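3.2 Materials and floor surface

The sweeping trials were carried out in the entrance hall of the Wornanov building. We selected this hall because its floor is of polished marble, and in our earlier interviews the cleaning staff named polished stone as the surface on which small litter is most difficult to see. The same tools were kept through the whole series, so that a change of bristle or pan would not disturb the comparison.

The litter was chosen from the list of Tlapale waste types (Section 2), with a preference for packaging. Each set contains at least one bulky piece, which can be pushed as a whole, and at least one flat piece, which lies close to the stone. Figure 4 shows a flattened cardboard box with a clear water bottle resting on it, a thin transparent sheet, and paper pieces, between a broom with purple bristles and a cream-coloured dustpan with a pink handle.

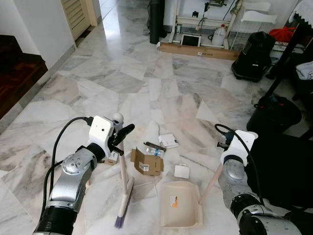
Figure 4. Mixed litter between broom and dustpan on the marble floor.

3.3 Visibility of litter against the stone

The slabs are mostly white to pale grey, but they are not uniform. Grey veins cross them in cloudy streaks, and one slab can be much darker than its neighbours. The joints are narrow and light in colour, therefore they help little when a person wants to judge where a clear sheet ends. Strong light makes the matter worse - a bright area on the stone and the shiny edge of a plastic film can look almost the same.

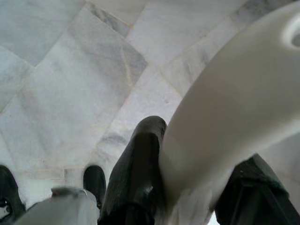 For this reason we treat visibility as a separate factor and do not include it in the general difficulty score. A piece was rated as "hidden" when its colour was near to that of the slab below it. The ratings were made on the Predness scale, which has 5 levels, and they were fixed before the sweeping time was measured. White paper received a higher rating than brown cardboard in all 10 sets. We did not rate pieces which lay partly under other pieces, as their visibility depends also on how the pile was made.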